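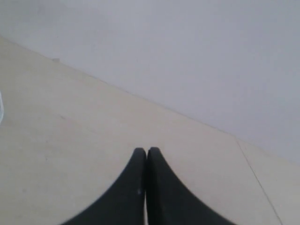

Figure 3. Wrist view with the fingers closed over bare table.

4.2 Where the towel policy spends its errors

The success rate we reported for Cevero in the previous section is easy to overread. A policy that grasps cloth in one lighting setup, on one pale table, may have learned the cloth, or it may have learned the table. We wanted to know which, and the rest of this section is our attempt to find out without flattering ourselves.

The first suspect was the wrist stream. When the fingers are shut and there is no fabric under them, as in Figure 3, most of what the encoder receives is beige surface, gray background and black gripper. A human can tell that such a view holds nothing to grasp. The network gives no such signal. We read out the grasp head on 200 frames of this type and found that its confidence stayed close to the values it gives over fabric. Prins reads this as a calibration problem that a better loss would fix. Stockdale thinks the head was never asked to say "nothing here" during training and so never learned to. We lean toward the second reading, but our data cannot separate the two. 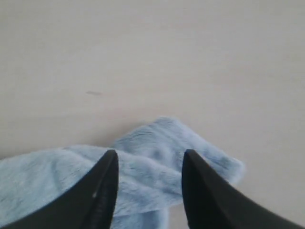

Open fingers over folded fabric are the case the method was built for, and confidence alone is a poor guide there too. The fold that looks nearest in the wrist view is often a good choice when it is a single layer. When it is several layers lying on top of one another, closing on it may lift the whole bundle, and the planner then carries on as if it held a corner. Zarei, the corner detector we adopted as a baseline, makes the same mistake more often, but it at least reports low scores when it does so. We are not convinced that a higher grasp rate with silent errors is the better trade.

A second concern is the reset. Published towel results, ours included, rarely say how the cloth was put down between trials. An operator who wants the run to go well will leave a hem showing without meaning to. We therefore wrote the reset procedure down and kept an overhead log of our own compliance with it. The entry that changed our practice is reproduced as it stands in the lab notes.
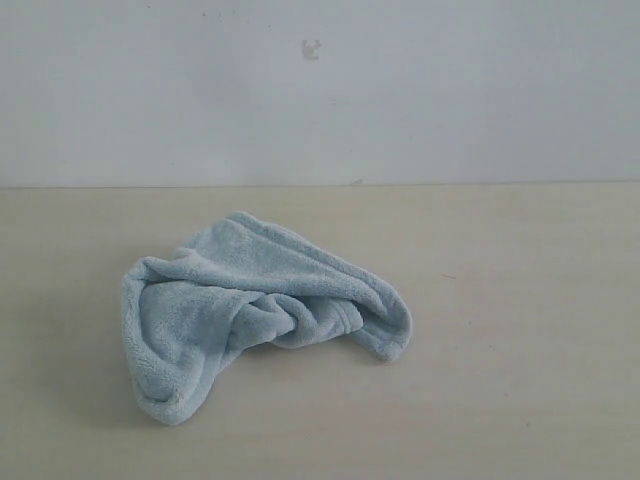
Arine, June

Reset by hand, dropped and not arranged. Hem can be seen along the top ridge and again toward the right end. Is this a fair start? Two of us said yes, one said no. Keep it, but mark it as "hem visible" and report those trials separately.

We did report them separately. Of 400 trials, 51 were excluded under the written rule, and the ranking of the methods did not change. The gap between them did shrink, though, and we would ask readers to treat the larger gap in our earlier preprint with care.

The two-arm controller raises a different question. Mutov, our scheduling layer, lets one arm work at the cloth while the other waits above it for a handover pose.

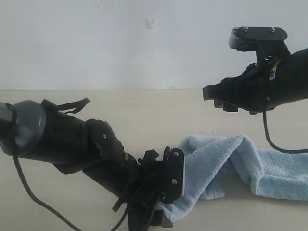 Waiting has a cost that the usual metrics hide. The idle arm holds its pose until the planner accepts a grasp from its partner, and if that acceptance is wrong, the second arm goes to a handover point with no corner in it. We tried a timeout of 5 seconds, after which both arms retreat and the planner starts again. It removed the long stalls and added a number of needless retreats – we have not found a value that does well on both.

Nor do we claim that the scheduler "coordinates" the arms in any strong sense. It is a queue with a lock. Replacing the learned acceptance test with a fixed threshold on finger opening gave results we could not tell apart from the learned version on single-layer grasps. The learned test helped only on stacked folds, and those are the trials where the hem label was hardest to assign. Until the labels are checked by a person outside the project, we regard that advantage as unproven.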